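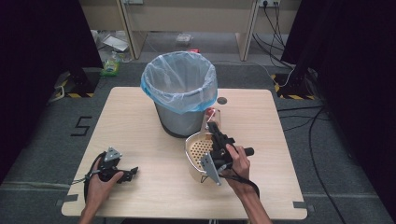 Ticket 713
Product: Urkwood metal bin, grey, with Erport liners and Vullis holed scoop (sold together as the litter set)
Category: Liner will not stay up
Status: Closed, reopened, closed

Original report

The liner falls in. I fold the rim over the top of the bin as the leaflet shows, it sits there looking smart, and then the first scoop of used cat litter goes in and the whole thing slides down the side like a sock. After that the litter goes between the bag and the metal, where no bag was ever meant to go.

Liners are the pale blue see-through ones, from the box of 1000. I mention the box because I will be living with these liners for a long time and would like us to get on.

The bin is on a table. I know most bins live on the floor. My back has views about the floor.

What I have tried so far

1. Folding more of the liner over. I went from a narrow fold to a wide one. Better for light loads, no use for a full scoop. It also leaves less bag inside the bin, so the bottom hangs above the base and every load drops onto it with a tug. I suspect this makes matters worse, though it looks very neat.

2. Folding less over. Fell in at once. I don't know what I was expecting.

3. Knot in the rim. Bunched the slack at the back and tied it. Held for four scoops. Then I wanted to take the bag out and couldn't undo the knot, so I cut it, and it leaked on the way to the outside bin.

4. Big elastic band round the outside. Works, but the sides are smooth and the band creeps upwards. By evening it has pinged off.

5. Tape. Works perfectly. Tearing it off each time takes a strip of liner with it, and the bin now has a sticky collar that collects cat hair.

Second problem, same ticket

The scoop. It has rows of small round holes across the front, and they're fine for dry litter, but the clumping sort I use has bits that are exactly the size of the holes. They go in and stay in. I then knock the scoop on the side of the bin to clear it, and (you are ahead of me) down comes the liner.

Please don't tell me to stop knocking. I've tried. It's like being told not to sneeze.

Update, next morning

Did a proper test. Emptied the bin, wiped it, wiped the inside of the rim as well, where there was a film of something I'd put down to polish. Fresh liner. Shook it open before putting it in, which I had never bothered with, and pushed the bottom right down with my fist so it touched the base all the way round. Then folded the rim over.

Nine scoops. No slip. I knocked the scoop twice on purpose and the liner moved a little at the front but stayed up.

So the film on the rim was at least part of it, and the air trapped under the bag was probably the rest. The leaflet has eleven drawings and none of them shows a fist.

Update, afternoon

It slipped again. In fairness that was a tray's worth from a weekend of neglect, and I was tipping from a height. Scoop holes also blocked again. I cleared them with a cotton bud, one hole at a time, and thought about my life.

While the bin was off the table I checked the Abera top for scratches from the base, as somebody is bound to ask. I couldn't find any I would blame on the bin. The grain hides a good deal, mind you.

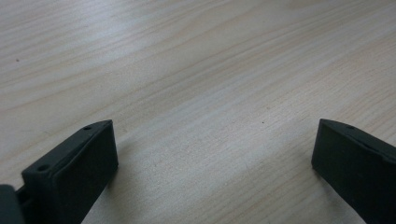

Support replied that a felt pad under the base would be sensible on wood in any case, and that the liner business sounded like trapped air, as I'd guessed. They suggested pressing the bag down from the centre outwards, then smoothing the sides up towards the rim before folding. For heavy loads they said to lower the scoop into the mouth of the bag and turn it over there. Blocked holes: let the scoop soak in warm water for ten minutes, then dry it fully before use, as a damp scoop turns clumping litter into mortar.

They closed the ticket at this point.

Reopened

Tried all of it. Pressing from the centre outwards is quicker than my fist and does the same job. Lowering the scoop helps more than anything else, and there's less dust too, which I had not thought to complain about.

The soak works if you remember to do the second half. I didn't, and I can confirm the mortar.

One question left over. The set comes with article 139, the standard liner, and there is a longer one listed as 190. Would the longer one give me enough for a wide fold and still reach the base?

Support: yes, it would. The 190 is made for the taller bin but fits this one, with some spare at the bottom. They can't swap an opened box.

Understood. I'll order the 190 when the box of 1000 runs out. Please close.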